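Ticket 2136 — Break room Wi-Fi drops on Ludisent access point
Status: Closed
Site: Mumby, second floor
Priority: 3

Reported: Laptops and phones in the break room lose the network for a minute or two, then reconnect. Happens mostly between 11:30 a.m. and 1:30 p.m. Offices down the hall are fine.

11:52 a.m. Checked the access point log. Clients drop off the 2.4 GHz band in groups. The 5 GHz radio is up but has almost no clients on it. Firmware is current. Swapped the patch cable, no change.

12:20 p.m. Ran a ping from the long table by the window. Lost packets in bursts, and each burst lined up with the microwave running.
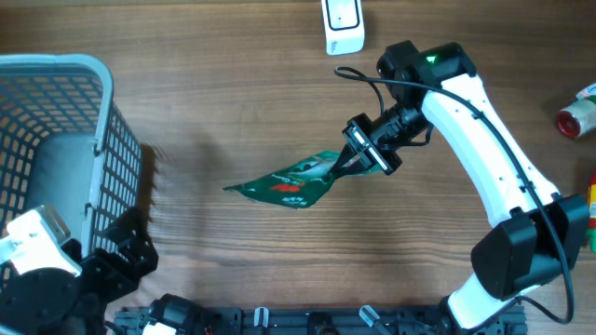

Attachment 1: tabletop, green snack wrapper

12:45 p.m. Moved the 2.4 GHz radio from channel 11 to channel 1. Fewer drops, but still some with the microwave on. Turned on band steering so newer devices go to 5 GHz.

2:10 p.m. The Panganiban label printer would not rejoin — it only supports 2.4 GHz. Put it on its own network name and it printed a test page.

Linked to ticket 2257 (Dralex switch, port errors). Different cause, left open.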